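Sorting the Christmas box in September

28th September

I got the Christmas box down from the closet shelf early this year. The plan was to do it in August, when I had a free week, but the closet was too hot to stand in and I put it off.

The box is a big Hidix tote with a lid that has never closed right. For the last few years I have packed it in a hurry in January, with everything thrown in on top of everything else. Then in December I dig through it, get annoyed, and throw it all back in again. This time I wanted it sorted before the season so I could see what I had and what I didn't need to buy.

What was in it

The lights were on top, as usual. Two strings worked and one didn't. I checked the fuse in the plug, changed it, and it still didn't work, so it went in the recycling pile. Under those were the ornaments in their egg cartons, a tree skirt with candle wax on it, and a paper star from Åberg that had been flattened under the tree stand. I opened it out and it has creases, but it will hang fine in the window.

Then came the cloth things. I had forgotten how many of those there were. Stockings, a table runner, napkins, hats. They had all been stuffed down the sides of the tote to stop the ornaments from moving, so they came out wrinkled and smelling like the closet.

How I packed it again

I bought a set of Gimeo zip bags for the cloth things, the large size. They cost more than I wanted to pay – 31 dollars with shipping – but they are clear, and they stand up by themselves when full. Stockings went in one, table linen in another.

The ornaments stayed in the egg cartons. I have tried the plastic ornament boxes with dividers and the compartments are always the wrong size for half of what I own.

Lights got wound around pieces of cardboard with a notch cut in each end. I wrote on the cardboard where each string goes, because the one for the porch is longer and I mix them up every year.

The hats

Hats are the awkward part. A Santa hat doesn't fold well. The red fleece is soft and bunches up wherever you pick it up, and the white fluffy brim curls outward and won't lie flat.
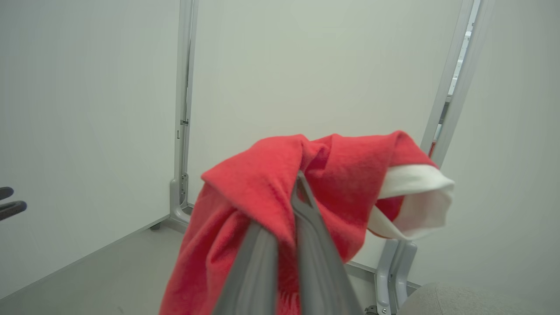
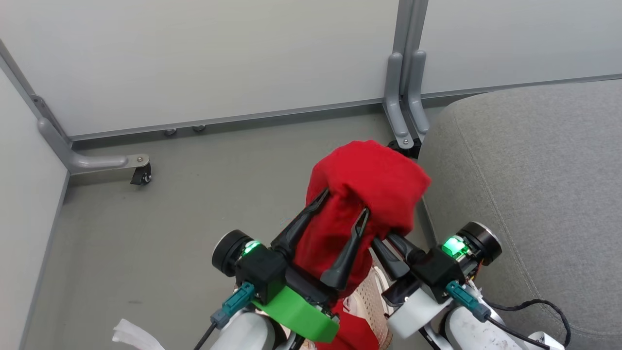

What I bought and what I didn't

Apart from the zip bags, I bought one roll of Peltard labels and used them on the ends of the tote and on every bag. They peel off clean, so I can change them if I move things around next year.

I did not buy a new tote. I looked at a few, and the ones with better lids were 40 dollars and wouldn't fit on the shelf. The old one almost closes now that the cloth things aren't jammed down the sides. I put a strap around it.

Still to do: get the wax out of the tree skirt, and find the hook for the wreath, which was not in the box.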